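Prorndale Label Templates

Printer templates and settings for the Heleo line of desktop label printers, kept by Vilém Krajčí. The set holds 610 templates, 266 of them for shelf labels and the rest for shipping and returns.

Copy the folder for your model to the host PC, then run the import from the Heleo menu. Existing templates with the same name are overwritten.
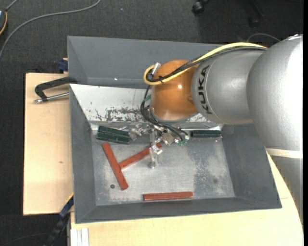

KUKA arm over a grey bin.

Known problems

Templates made before May still use the old Ouazzani font and print too wide on narrow rolls. Import stops at 3000 entries.

Last change: 4 January 2020, Brater driver settings added. Send corrections as a single file per template.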